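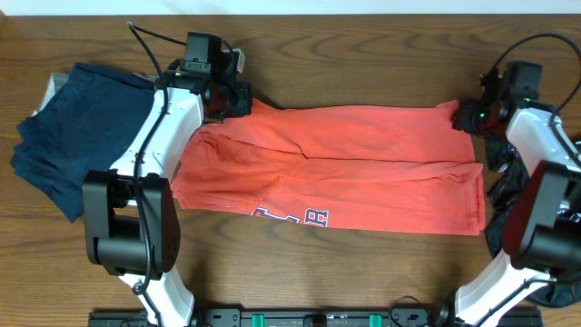
Charoen Yimyam me reprend déjà : un tee-shirt imprimé, ça se plie le motif vers l'intérieur, sinon les lettres craquent au bout de trois lavages. Il plie comme ça depuis toujours, dit-il, et ses vieux maillots tiennent encore. Bon. Je note, on essaiera.

Galerie pliage – octobre 2023

Suite du grand tri des hauts, commencé en janvier et jamais fini. Cette fois le rouge, avec ses grosses lettres bleu marine bordées de blanc. Plié dans la largeur, sur la table en bois. Reste des plis à gauche, je sais. Le côté droit est plus plat.

La pile complète : 35 hauts. 17 gardés, 5 pour les chiffons, le reste part chez Otthorpe, le dépôt-vente derrière la gare. Ils prennent les imprimés s'ils ne sont pas craquelés. Les unis aussi, mais ils en ont déja trop.

Ma méthode, pour ceux qui demandent :
Étaler à plat, lisser avec la main du col vers le bas.
Rabattre les manches. Pas trop serré.
Plier en deux dans la longueur, puis en trois pour le tiroir.
Ranger debout, le pli vers le haut.

Pour les maillots un peu raides – le mien en est un – deux plis suffisent. Au troisième ça gonfle et le tiroir ferme plus.

Côté lavage : à l'envers, 30 degrés, pas de sèche-linge. Le rouge toujours avec le rouge, j'ai perdu une taie blanche comme ça. Repassage sur l'envers aussi, jamais directement sur les lettres. Une pattemouille si vraiment il faut.

Les boîtes viennent de chez Plallside, modèle Sayce, le bas. Le haut est trop profond, on empile et on retrouve rien. Couvercle un peu mou mais ça va. Deux par étagère, étiquette devant, écrite au crayon pour pouvoir changer.

Autre question reçue : et les pulls ? A plat, jamais sur cintre, les épaules se déforment. Les gros en bas, les fins dessus. Je ferai une page séparée quand j'aurai fini l'armoire du couloir, donc pas demain.

Prochaine série : les pantalons, puis les draps housses (courage). Si vous avez une technique pour les coins élastiqués, je prend, les commentaires sont ouverts sous la galerie.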